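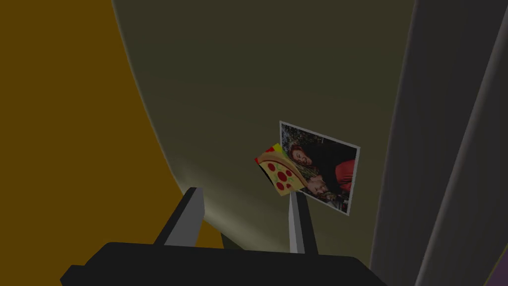 Dark painted surfaces require more frequent attention than pale ones, and a different kind of attention. Dust, hand cream, chalky water marks and the shine left by rubbing all stand out against a deep color, while scuffs that would draw the eye on white often go unseen. The Bomlow Household Advice Service receives more questions on this subject than on any other part of paint care, most of them after a well-meant cleaning has left a patch. A large surface in a dark olive green, as shown, should be cleaned in whole sections from one edge to the other, and any photograph kept near it should be moved to a dry place before a damp cloth or spray bottle is brought out. The notes on this page apply to walls, doors, built-in cabinets and painted panels. They do not apply to wallpaper, limewash or bare plaster.

Identifying the finish

The finish matters more than the color. Before any cleaning, residents should establish whether the paint is flat, eggshell, satin or gloss. The label on the can is the best source. If no can was kept, hold a flashlight close to the surface and look along it from the side. A flat finish shows almost no reflection. Eggshell shows a soft glow, satin a clear sheen, and gloss a distinct highlight.

Flat finishes in dark colors mark very easily. A fingernail or a dry paper towel can leave a pale line, which painters call burnishing when it takes the form of a polished spot. Burnishing cannot be washed out. It is a change in the paint itself and the only lasting remedy is to repaint the section.

Homes built before 1978 may contain lead paint under later coats. If paint in such a home is chipping, or if sanding is planned, stop and have it tested first. None of the sanding advice on this page should be followed on paint that has not been tested.

Routine dusting

Dust dark walls once a month and dark doors every two weeks. Use a clean, dry microfiber cloth wrapped around a flat mop head, or a vacuum cleaner with a soft brush attachment on its lowest setting. Begin at the top. Work downward in overlapping strokes, and shake the cloth outdoors when it begins to look gray.

Feather dusters are not recommended. Neither are cloths that have been through the wash with fabric softener, as the residue leaves a faint film that shows up in the late afternoon when light comes in low.

Baseboards painted to match the wall collect far more dust than the wall does and should be done last, with a separate cloth.

Washing

Most dark walls need washing only once or twice a year. Kitchens are the exception.

Materials: two buckets, two soft white cloths, lukewarm water, mild dish soap without added color, and a dry towel for the floor.

1. Dust the whole section first.
2. Fill both buckets with lukewarm water. Add a few drops of dish soap to one. There should be very little foam.
3. Choose a spot behind a piece of furniture and test it. Wipe lightly, blot, and wait until it is fully dry before judging the result. Damp paint always looks darker.
4. If color comes off on the cloth, stop. Some transfer is usual with very deep shades during the first month after painting, and washing should be put off until that period has passed.
5. Wring the first cloth until it no longer drips and wipe from the bottom upward, in sections about as wide as the arms can comfortably reach. Runs of dirty water on a dry wall are hard to remove, and working upward keeps them on paint that is already wet.
6. Go over the same section with the second cloth and plain water.
7. Blot with a dry cloth. Do not rub.
8. Finish the wall to its corner before taking a break.

Change the water as soon as it looks cloudy. For a room with 196 square feet of wall, this normally means three or four changes.

Do not use melamine sponges on flat or eggshell paint. They are a fine abrasive and will polish a dark surface within a few strokes. Ammonia, bleach and undiluted vinegar should also be kept away from dark paint. The same applies to furniture polish – a request for help with polish on a dining room wall reaches this office about once a season.

Particular marks

Fingerprints. Blot with a barely damp cloth. Around light switches, turn off the power to the switch at the breaker panel, and spray nothing directly onto the plate.

Grease. Lay a white paper towel over the spot and press with a flat hand to lift what is fresh. Follow with one drop of dish soap in a cup of lukewarm water, applied with a cloth, then rinse and blot. Old cooking grease may need this three times, with drying in between.

Water spots. Hard water leaves a white ring on dark paint. Wipe with distilled water. If the ring remains, mix one teaspoon of white vinegar into a cup of distilled water, test it out of sight, apply lightly, and rinse at once.

Crayon. Satin and gloss will usually come clean with warm soapy water and patience. On flat paint, plan on touching up.

Candle soot. Use a dry soot sponge only, drawn in one direction, and cut away the black face of the sponge as it fills. Water sets soot into flat paint and should not be used until every dry trace has been lifted.

Mildew. Find the source of the damp before treating the stain. Where the affected area is larger than a bath towel, residents should contact their building manager or a qualified contractor.

Tape residue. Roll it off with a clean fingertip. A hair dryer on a low setting, held well back, will soften older adhesive.

Touching up

A touch-up in a dark color is rarely invisible. It has the best chance where the paint comes from the original can, has been stirred for a full three minutes, and is applied with the same kind of tool that was used for the wall. Paint put on with a brush over a rolled surface will show from across the room, even when the color is exact.

Dampen a small foam or short-nap roller, load it lightly, and feather outward from the center of the mark. Leave it overnight. A second thin coat is better than one heavy one. If the patch still shows after two coats, repaint from corner to corner.

Gloss doors with small scratches can sometimes be improved without paint. Wet a 3000-grit pad, pass it over the scratch with almost no pressure, and dry the spot to check it after every few strokes. This method is for full gloss only.

Write the color name, the finish and the room on a strip of masking tape and fix it to the can. Store cans indoors, as paint that has frozen is seldom usable. Leftover latex paint will often keep for several years with the lid properly seated; discard it if it smells sour or will not stir smooth.

Framed pictures and photographs

Pictures hung on dark walls leave two kinds of mark. The first is a scuff from the lower corners of the frame, which small felt pads will prevent. The second is a rectangle of unfaded color, seen only when the picture is taken down. Shifting pictures a little each year softens the outline, and drawing the shades during the brightest hours slows the fading everywhere.

Photographic prints should never be taped or tacked directly to a painted wall. Adhesive pulls at the paint, and fresh paint can stick to the back of a print. Allow 30 days after painting before hanging anything flat against the surface. Keep prints out of kitchens and bathrooms where possible. Where a photograph must stay in place during dusting, clean the glass with a cloth that has been dampened away from the wall. Spray applied to the glass runs under the frame.

Questions received

Gintarė Ozoliņš asked whether a dark hallway could be given a clear protective coat. This can be done, but a clear coat over flat paint deepens the color and often dries with visible lap marks. Repainting in a scrubbable eggshell gives a more even result.

Kacper Witkowska wrote about pale streaks that appeared on a green door the day after washing. The streaks were soap. Two rinses with plain water removed them.

Mwende Mrema asked how often the cloths themselves should be washed. After every use, in hot water, without softener, and apart from towels.

Help and materials

The printed version of this page is Leaflet 83 and may be collected from the front desk on the ground floor of the Mets Building. Paint swatches for comparing finishes may be viewed at the same desk but not borrowed. The wall care class resumes in September under Coralie Treloar – registration is required, and participants should bring two white cloths and wear shoes that can get wet. Questions by telephone may be directed to extension 1730 on weekday mornings.

Text reviewed 2022-06-28 by Elīna Dambrauskienė, Household Advice Service.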